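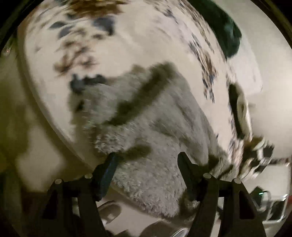 Ticket 141: Bedroom zone calls for heat but radiator stays cold
Product: Droduro radiator valve, paired to Brornus hub
Opened by: Müzeyyen Bayram
Assigned to: Hwa-young So
Priority: Normal
Status: Closed, fixed

Müzeyyen Bayram wrote:
The valve in the back bedroom stopped heating on Thursday. In the app the room shows the flame icon, so it thinks it is heating, but the radiator is cold from top to bottom. The other radiators in the apartment are fine. I changed the batteries, no change. I also took the room out of the schedule and set it by hand to the highest setting. Still cold after an hour.

When I press the button on the valve it makes a short whirring noise and then the display says 43. I can't find 43 anywhere in the booklet. The hub is the Brornus one that came in the starter box, plugged in behind the TV. The apartment is in the Standolmont building and the heat comes from the central boiler, so I can't turn that up or down myself.

Hwa-young So replied:
Thanks for the detail. Code 43 means the motor in the valve head ran out to the end of its travel and did not feel the pin push back. It isn't a battery or hub problem, so you can leave the hub as it is. The flame icon in the app only shows that heat has been requested. It does not confirm that the valve opened.

The usual causes are a pin stuck in the closed position, the wrong adapter, or a head that is not fully seated on the adapter. Please do the following:

1. In the app, open the room, tap Device, then Mounting mode. Wait for the display to show two lines.
2. Unscrew the ring by hand and pull the head straight off.
3. Look at the metal pin in the middle of the radiator valve. Press it with something flat and hard, such as the back of a spoon. It should go in a few millimeters and come back out by itself.
4. Tell me whether it moves, and what is stamped on the side of the adapter.

Don't pull on the pin with pliers. On older valves it can come out, and water comes with it.

Müzeyyen Bayram wrote:
Pin does not move at all. It sits almost flush. The adapter has 5 stamped on it. The radiator itself has a small plate that says Dağdelen.

I left the head off overnight and the radiator is still cold, so I guess that rules out the head? 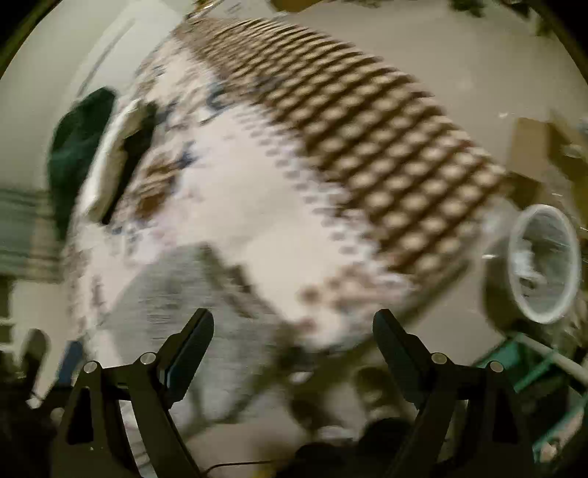
Same room.

Hwa-young So replied:
Yes, that rules it out. With the head removed the valve should open fully on its own spring. If the radiator stays cold, the pin is stuck shut. Adapter 5 is the right one for that valve body, so keep it.

To free the pin:

1. Leave the head off and the adapter on.
2. Put one drop of silicone spray or light oil on the pin, not on the rubber seal around it. Wait 5 minutes.
3. Tap the side of the brass body lightly with the handle of a screwdriver. Tap the side, never the end of the pin.
4. Press the pin with the spoon again. Repeat a few times if it starts to give.

If it has not moved after a few tries, stop there and call building maintenance. They would need to replace the insert, and that is a job for whoever looks after the boiler.

Müzeyyen Bayram wrote:
It moved on the second try. It made a click and came out, and I could hear water in the pipe right away. The radiator is warm now. I put the head back on but the display still says 43.

Hwa-young So replied:
Good. The code stays until the head has run a new calibration. Screw the ring on hand-tight, then hold the button until the display counts down. The motor will run in and out twice - this is noisy but normal. Don't touch the head during this.

Müzeyyen Bayram wrote:
Done. 43 is gone. Set the room to 68, it heated up and then the flame icon went off. Schedule is back on as well. Is this going to happen again next winter?

Hwa-young So replied:
It can, mostly after a summer with the valve closed. Please check that Valve exercise is on under Device, Advanced. It opens and closes the valve once a week. On your unit it was switched off, probably since setup. The batteries use a little more power with it on.

Müzeyyen Bayram wrote:
It was off. Turned it on. You can close this, thank you.

Internal note, Hwa-young So:
Cause: seized pin, valve exercise disabled. No parts sent. Code 43 is missing from the printed booklet, passed on to the documentation team. Closing.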